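Home Manuals Parts Weaving Help Contact

Fernus Table Loom: Owner's Guide
Section 2. Putting on your first warp

Your loom is together, the beams turn freely, and now you get to put yarn on it! Set aside an unhurried afternoon for this part. The first warp takes a while, the second goes much faster, and by the third you will probably have the radio on and be thinking about what to weave next.

The warp in this section makes a pair of plain weave kitchen towels. It uses 308 ends of cotton, each 122 inches long, set at 24 ends per inch. You can choose any colors you like, but a smooth, light-colored yarn is a real kindness to your eyes on a first try (black is lovely on the finished towel and miserable in the heddles).

You will need
- A finished warp chain, with the cross tied
- The lease sticks, raddle and threading hook from the accessory bag
- The 12-dent reed
- Heavy paper, cut a little wider than the warp
- Good scissors and some scrap yarn

Winding on

1. Slide the lease sticks through the two sides of the cross and tie their ends together. Only then cut the ties that held the cross.

CAUTION: Do not pull a lease stick out until the whole warp is threaded. The cross keeps your ends in order, and rebuilding it by hand is slow work.

2. Slip the back loop of the warp onto the rod of the back beam.

3. Spread the warp in the raddle so it sits centered on the loom. Put the cap on the raddle and fasten both ends.

4. Turn the back beam crank slowly while holding the warp firmly in your other hand. A helper is wonderful here. Yi-an Hyun, who tested this guide for us, hung a full water bottle from each half of the warp and managed beautifully alone.

5. Feed in the heavy paper as the beam turns. It should cover the full width of the yarn on every turn.

6. Stop when the front end of the warp hangs just below the front of the castle. Set the ratchet.

CAUTION: Keep long hair, sleeves and necklaces away from the crank.

Threading

7. Cut the front loops and trim the ends even.

8. Starting at the right, take the first end from the cross and pull it through a heddle on shaft 1. The next goes on shaft 2, then 3, then 4. Repeat across.

9. After each small group, check it against the draft and tie a slip knot. Please do this! Finding a mistake now means redoing a few threads; finding it later can mean redoing half the warp.

NOTE: If an end has no heddle where it needs one, make a repair heddle from strong scrap yarn. See Section 5.

Sleying the reed

10. Set the reed in the beater and mark its center. Measure out half the warp width to the right of the mark, and begin there.

11. Draw 2 ends through each dent. Hold the reed up to a window now and then and look for skipped or crowded dents.

Tying on

12. Tie the center group to the front rod first, then work outward, going from side to side. Use half a bow for now.

13. Pat the warp with a flat hand. Soft spots are easy to feel. Tighten them and finish the bows.

14. Lift shafts 1 and 3, then 2 and 4, and look through the opening each time. When both openings are clear, wind a shuttle with scrap yarn and weave until the gaps between groups close up.

You have a warp! Turn to Section 3 to choose your weft and start the first hem.

Related
Section 3. Weaving and hemming
Section 5. Repairs at the loom
Draft sheet: Twill towels by Nerea Benítez
Winding a warp on a Materari board

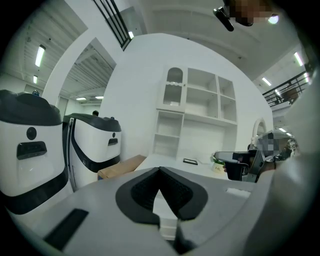

Two white service robots with dark gray tops; a small blue object rests on the nearer one.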